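Fourteen months with the arm

I promised some readers a longer post about my work, so I write it now, while the kettle is cooling and the house is quiet. It is past ten in the evening and I have the early start tomorrow, so please forgive me if the end comes a little fast.

For those who are new: I work at Lidside, in the packing and sorting hall. We put together small orders of kitchen goods and toys for shops. Cups, plates, wooden spoons, building blocks, things like this. Before the machines came we were 62 people in the hall on two shifts. I have been there long enough to remember when the orders were printed on yellow paper and we checked them with a pencil.

The first arm came from a company named Vukeva. They did not put it directly in the hall. They gave it first a room next to the canteen, where we could see it through the glass door when we went to eat. For weeks it picked up one thing, moved it over the table, put it down, and then it did the same again. Some of my colleagues laughed at it. I did not laugh so much. I have seen how my own first weeks looked, and I was also slow.

In April the manager asked who would like to learn to work with it. Four of us said yes. I said yes mostly from fear, I must confess. I thought that if I was near the machine, it would be more difficult to send me home because of the machine. I am not proud of this thought but I think many people have it.

The training was 20 hours, spread over the weeks, and always in the morning before the hall became loud. Our trainer was Ingvar Bundgaard. He is a patient man who draws everything on paper before he touches a button. The first thing we learned was to stop the arm. We stopped it again and again, until my hand went to the red button without asking my head. Only after this we were allowed to move it. You hold the teach pendant, you bring the gripper over the object, you save the point, you bring it to the next place, you save again. It is simple to explain. My first program needed a whole morning and it put a cup down on its side every time.

What surprised me is how much of my old knowledge was useful. The engineers knew the arm very well, but they did not know the goods. They did not know that the thin plates from one supplier stick together when the weather is damp, or that you should never take the small boxes by the corner. We knew this with our fingers, but we had never needed to say it. Suddenly somebody came with a notebook and wanted to hear it. I had to find words in English for things that I don't even have words for in my own language.

Now I come to the part which is less nice.

We are not 62 any more. Nobody was told to leave, and I want to be fair to the company about that. But when people retired or moved away, their places stayed empty. The late shift has become very small. My friend who worked there says that she goes hours without speaking to anybody, and that she has started to talk to the conveyor belt. She says it as a joke. I miss the noise too, a little. On the old line we stood opposite each other and talked the whole day about children and food and football, and the hands did the work alone. With the arm you cannot do this. You have to watch. When it works well you are bored, and when it stops you must be quick, and it is a different kind of tired. My back is much better, my eyes are worse.

There is also the question of the numbers. The arm on the plate line moves 790 pieces in a shift when there is no trouble, and this number is shown on a screen at the end of the hall. At first they wanted to show also the number of each person beside it. We had a meeting about it, a rather long one, and the idea was taken away. I was glad. I don't mind to be compared with a colleague, but I do not want to be compared with something that doesn't need to drink water.

The pay is another matter that took too long. Those of us who teach the arm do a different job than before, and for the first months we had the same money. Bonifacio Zabala spoke for us in the office and he did not give up, although he is not in the training group himself and had nothing to win from it. Since last month we have a supplement of 14 percent. It should have come at the beginning, if you ask me. A company that is planning a new machine should plan this also, on the same day.

Next we will get the Roltatano software, which should let the arm choose its own way to pick up a piece. Ingvar says that we will spend less time saving points and more time preparing the objects and checking the results. I believe him, but I have already started to write my own notes about every kind of plate and cup, because I would like this knowledge to carry my name somewhere. Practice is still done with light plastic things and small cubes on a taped table, and I like these mornings best of all.
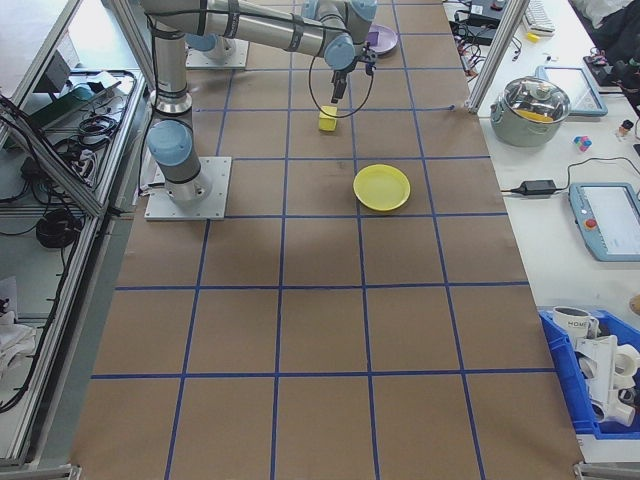 Rivas wrote that at their bakery the supplement was never paid at all, and that the two people who had learned to program the machine both left within a year. They asked if our 14 percent is written in the contract or only promised, and said to get it on paper before the new software comes.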